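Selling at a craft market for the first time, how do I price and pack small stuff?

Geum-ok Song
Posted in Small Sellers, March

Hi all! I've been making board game bits for a couple of years (mostly tokens and markers, for friends and then friends of friends) and I finally got a table at the Pratisa spring market. Yay! And now I'm panicking, because I've only ever sold online, where people order a set and I mail it. I have no idea how to sell tiny things to people walking past. Do I bag them in tens? Let people scoop? My online price is $10 a set including shipping, and I don't know if I should drop it for the market. The table fee is $147, which feels like a lot when everything you own fits in a shoebox.

Small red pieces in a gray tray are the kind of thing I mean when I say loose.
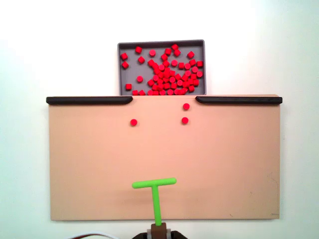 Joon-young Ahn
Bag them. I did three seasons of markets with buttons and beads and scooping was a nightmare. Kids put their hands in, people ask for "just two more," and you end up doing math out loud with a line behind you. Make up your bags at home, put one price on all of them, and have a big sign. On price, keep the $10. You aren't paying for postage but you're paying for that table, and your regulars online will be annoyed if they find out it was cheaper in person. Bring way more ones and fives than you think you need. My first market I ran out of change before 11 in the morning and had to beg the soap lady.

Geum-ok Song
Thank you, this is so helpful! Bags it is. Follow-up though: how much stock do I bring? I have 3000 pieces finished and I'm tempted to haul all of it. Also wondering if I should leave a few out on the table so people can pick them up and feel them, something like three standing on a board with a tray in front.
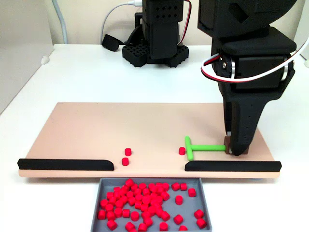
Stulel
depends on the market. pratisa is mostly food people, they walk by with a taco in one hand. id bring 200 bags max and leave the rest in the car. get a card reader too

Joon-young Ahn
Agree on the card reader, and try it out at home first, on your phone's data and with the wifi off. Samples out front are good. People who touch something stay and talk. Just keep your cash box somewhere else, on your body if you can.

One more thing about the display, since you asked. Get some height at the back. A flat table disappears once two people are leaning over it, and anything you can stand up behind your bags will help, even a crate with a cloth over it.

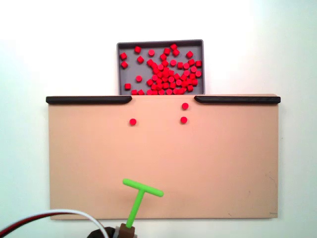
And put your shop name up there where folks can read it from the next aisle. I used a bedsheet and fabric paint my first year and it was ugly but it worked fine. Check with the organizers about wind, too. If you're outdoors you'll want weights on the canopy legs, and they might fine you if you don't have them.

Geum-ok Song
Outdoors, yes, and no canopy yet, so that's going on the list. Going to make the sign tonight!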